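# Henen snack packing sessions

Hand-held gripper recordings of people picking wrapped snacks out of and into shallow boxes. We made these at Kandovano, where the packing bench puts together mixed gift boxes, and we're really happy to finally share them with the other Veleck sites!

Current release: Saturday, January 5, 2019

## What's in it

- 2226 recorded picks, sorted by session
- 157 sessions, most of them short
- 2 grippers per session, one for each hand
- A plain text note per session, typed by the person who did the packing

The notes are our favorite part. They say things like "foil slid again, pinch it at the seam" or "bar first, then the small stuff on top", and they have changed how we label the data more than any meeting did.

## Why we started

Mixed boxes are hard to automate. A machine that drops 40-gram bars into a tray all day is old news, but a box where every wrapper is a different size, stiffness and shine still goes through people's hands. The packers on the Lagos line (that's our name for the mixed bench, painted on the sign above it) were doing the same reach and twist for a whole shift, and their wrists were paying for it.

So we asked them to teach the job. They hold the grippers, pack the way they always pack, and the recordings go toward training an arm that will take over the most repetitive reaches. It has been so much fun to watch people who know this work by heart get picky about how a jaw should close on a crinkly packet -- they notice things the engineers walked right past.

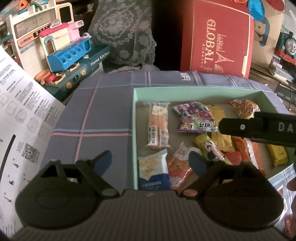 *Text and session list by Fabian Steiner, Kandovano packing bench*

With snacks lying at different angles in a box like the mint-green one, there is rarely one correct first pick. We left that alone. Packers choose their own order, and the order is saved with the session. Please don't re-sort it when you build your training splits!

## What changed on the bench

Packers now spend part of the shift recording and part of it packing by hand. Recording time is paid at the normal rate, and it counts as bench time for breaks. Anyone can say no to a session, before or after it's recorded, and deleted sessions stay deleted in later releases.

Two new roles came out of this, both filled from the line. Session leads set up the props and check the takes. Label reviewers read the notes and fix the pick names. Both jobs come with training, and both are open again in May.

Not everyone loves it. Some packers miss the steady rhythm of a full hand-packing shift, and the grippers feel slow until you get used to them. We keep those comments in the notes too.

## Labels

`pick_ok` -- the item left its spot and stayed in the jaws

`pick_slip` -- the item moved but dropped

`regrip` -- the packer opened and closed again on the same item

`handoff` -- one gripper passed the item to the other

## Known gaps

Sessions were recorded on all kinds of surfaces and with plenty of clutter nearby, so expect busy backgrounds. Shiny wrappers sometimes wash out. Left-handed packers are underrepresented, and we'd love more of them.

## Using it

Free for any Veleck site. Keep the notes with the recordings, and send label fixes to the bench inbox with the session number in the subject line.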